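Aug 4, 2021 – workshop notebook, Tanoli line, packing side

Start 6:40. Cyrill already in, had the covers off cell two and was wiping down the rails. Overnight log clean apart from one stop, the usual, tray sensor. Reset it, wrote the time on the board. Need to stop writing things on the board and put them here, Burgi is right about that.

Main thing today was the meeting with the packers about the sorting cell. Went longer than planned. Preltumine want the mixed fruit boxes moved over to the cell by October, all of them, 200 a shift. I said I don't have the picking data for that and I still don't. Single kinds are ok. Mixed is where it drops things or squeezes them, and soft fruit next to hard fruit is the worst of it.

What the packers said, as near as I can get it down:

Engelbert – doesn't mind the cell taking the lifting, his shoulder is shot anyway. Minds standing next to it waiting for it to stop. Says he walked over to clear it 16 times one shift and at the end could not say what he had done all day.

Burgi – wants to know who decides when a fruit is bad. She turns every piece over in her hand before it goes in. The cell looks from one side. Told her we can add a reject lane and she picks from that, she said then she only ever sees the bad ones. Didnt have an answer.

Mirsad – pay grade. If he runs the cell he is an operator and not a packer, and he wants it on paper before the training and not after. Fair. Passed to Leopold.

Leopold was there for the first half. Wrote the pay thing down, which is more than last time.

After lunch back on the grasp list. Going by shape now, not by name. Round small, round big, long, anything with a stem sticking out. Banana against an apple is its own case, the pads want to close on both. Tomatoes same size class as the little orange ones but they can't take the same force, so size alone is no good for setting grip. Plums somewhere in between. Anything tucked behind something else goes to the end of the order, take the loose ones first and look again.

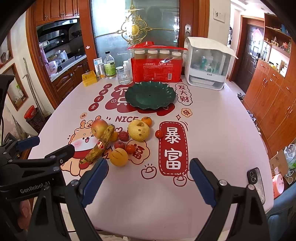 Does the cell mean fewer people on the packing side? For this season the headcount stays as it is, per Leopold, with two packers trained over to the cell and the rest on reject, boxes and the late truck. After the season nothing has been decided, and I have asked for it to be said to the packers by Leopold and not by me.

Pads. Old set is shiny down the middle and fruit slides out sideways on the way up. Swapped both on cell one, new ones from the Clesotside order. Better on the round stuff straight away. Melon still no good, opening is wide enough but it takes them too low and they roll. Try coming in higher. Cyrill thinks slower on the last bit of the close, will try both but not at the same time, last time we changed two things and learned nothing.

Force numbers for tomatoes – leave where they are until Burgi has looked at a box. She finds bruises I can't see. Asked her to hold one box back overnight and open it in the morning, she'd already done it.

Anonus called re the software update. They want the cell down for a whole shift. Said no, half, and after the late truck. Waiting on them.

By subscribing to our newsletter you agree to receive updates by email. You can unsubscribe at any time.

To do:
- stop button on cell two is on the wrong side for Engelbert, he reaches across the belt to get at it. Move it. This goes first, before any of the grip stuff
- stop log: add a column for who cleared it and how long it took
- Mirsad training, 2 mornings, only once the paper is signed
- stool for the reject lane, proper height, ask Burgi and dont guess
- tray sensor cell two, spare is in the gray cabinet, I think
- chase Anonus

Left 17:10. Cell one running, cell two off until the button is moved.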